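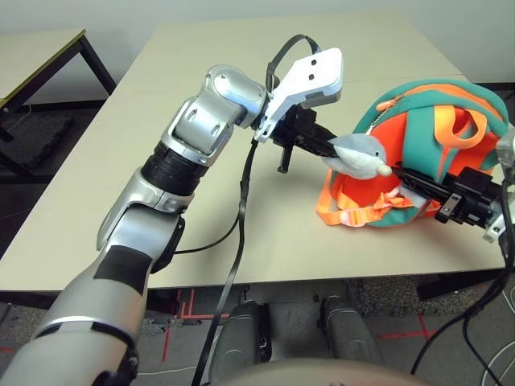
I have been keeping a walking log since October, and the habit that made the biggest difference was laying everything out before I leave. I used to pack from a closet shelf in the dark and forget things. Now I want a big beige tabletop with plenty of bare surface, like this one, where a missing item shows up as a gap. My own table at home is half that size and has a lamp on it, so I do it in two rounds. First the things I wear, then the things I carry. The whole job takes 10 minutes and I have not left the water bottle behind once this year.

The log started as a way to get ready for the Branetholm loop, which I had wanted to do for a long time and kept putting off. The loop goes out of Bosby on the old mill road, climbs to the ridge, follows it north, and comes back down by the lake at Lahtinen. The climb is 740 feet in total. That is not much for people who hike every weekend, but I sit at a desk and I was starting from a walk to the mailbox.

For the first few weeks I walked 4000 steps a day and wrote the number on a sheet of graph paper taped inside the pantry door. I did not try to raise it. When I had a full month with no blanks I added 500, and I have added the same amount every month after that. I tried a phone app before the paper and quit it quickly. It sent me messages in the evening, usually when I was doing dishes.

Winter was slow. Bosby does not plow the sidewalks past the school, so I walked the same four blocks over and over. I got to know every mailbox. In February the ice was bad enough that I walked laps inside the hardware store one afternoon and bought a pack of hooks so it would look like I had a reason to be there. The hooks are now in the hall and they hold my rain jacket and my hat. That counted as 1 trip on the log and I wrote "hooks" next to it.

In spring I moved to the mill road. It is gravel for the first mile and then dirt, and it stays wet long after the rest of town has dried out. I wore my regular sneakers until the left one came apart at the toe. I replaced them with low boots, one half size up from what I normally wear, and put a thicker sock in. The heel rubbed for the first week. After that they were fine and I have nothing else to report about them.

I carried too much at first. On my first long walk I had two sweaters, a full first aid kit, a paperback and enough food for a weekend. I ate one sandwich and did not open the book. My list now is water, a sandwich, an apple, a rain jacket, a small roll of tape, bandages, a paper map, a flashlight and dry socks. The phone goes in my pants pocket. The keys get clipped inside the bag, as I once spent half an hour looking for them in tall grass next to the parking area and they were in my hat.

The bag matters more than I thought it would. For years I used a canvas tote with a strap and it pulled on one shoulder. A real backpack with wide padded straps fixed that the first day. I also pay attention to color now. My old rain cover was dark green, and when I put the pack down to take a picture at the ridge I had to walk back and forth to find it again. Bright is better. Deer hunters use these woods in the fall and I would like to be seen by them too.
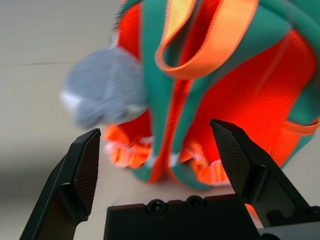 Orange-red with teal trim. Easy to spot on the ground.

When I pack, the heavy things go against my back and about the middle. The water is the heaviest, so that goes in first, standing up. Socks and the sandwich fill in around it. The jacket goes on top because I always want it in a hurry. Then I pull the shoulder straps until the bag sits high and does not swing. If it swings I stop and fix it right away. I ignored it once for two miles and had a sore neck the next morning.

I finally did the loop this month. I started early and had the mill road to myself. The lower part was muddy, as expected. The climb took longer than I had planned for and I stopped at both benches. At the top there is a flat rock with a view over the lake, and you can see the white water tower in Flirnier if the air is clear. It was clear. I ate the sandwich there, even though it was not yet eleven.

The ridge itself is easy. The trail is narrow but it is level and well marked, with blue paint on the trees. The part I did not like was the way down to Lahtinen. The slope has loose stones and my knees felt every one of them. I went sideways in a few places. Next time I may do the loop in the other direction and climb that side, which would be steeper going up but easier on the knees.

The road back from Lahtinen is paved and boring. There is one store, and it was closed. I had finished the water by then, so I would bring a second bottle on a warm day. I got back to the car in the middle of the afternoon with wet feet and changed into the dry socks on the tailgate. Those socks were the best thing I packed.

For anyone local who wants to try it, park at the Bosby end. The pull-off at Lahtinen only fits a few cars and the ditch beside it is deep. The paper map still shows a footbridge below the ridge that washed out years ago. Use the stones a little upstream. There is no drinking water anywhere on the loop.

The graph paper on the pantry door is full now and I have taped up a second sheet. My next plan is the path from Lahtinen to Flirnier, which follows the old rail bed and is flat the whole way. I need to find out if the gate at the far end is open on the Flirnier side. If someone has been through there lately, leave a comment and let me know.

Posted 31/05/2020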